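Can You Trust a Star's "Number One"?

Every September, posters go up saying some singer is "the number one star in the world." Number one at what? Ask that question and the answers get fuzzy fast.

Take Arvo Toivonen, whose song "Stallo" was called the biggest hit of the summer. Who called it that? His record company, Nisteck. A company that sells a song is going to say nice things about it. That isn't always a lie, but you should check.

A chart is a list of songs put in order. Some charts count how many times people play a song. Others count how many copies are sold. A song can be first on one list and 30th on another, and the poster will only mention the first one.
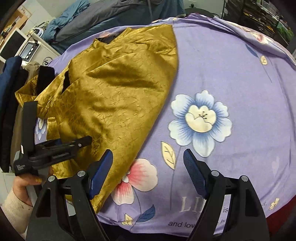
Then there are plays. If one fan leaves a song running all night, it might be played 124 times before breakfast. Did 124 people like it? No, one person did, and she was asleep. Many charts have rules against this, but rules can be dodged.

Watch out for the words "sold out," too. Toivonen's Saturday show in Medby sold out in 19 minutes. Sounds huge! How big was the room, though? The ads didn't say.

Reporter Nadja Zürcher asked Nisteck for the number of seats and got a reply about how much Arvo loves his fans.

So when you see a big claim about a singer, try asking:

Who is saying it?
What did they count?
What did they leave out?

You can still love the song. I like "Stallo" myself, mostly the drums. Liking it doesn't mean you have to believe the poster.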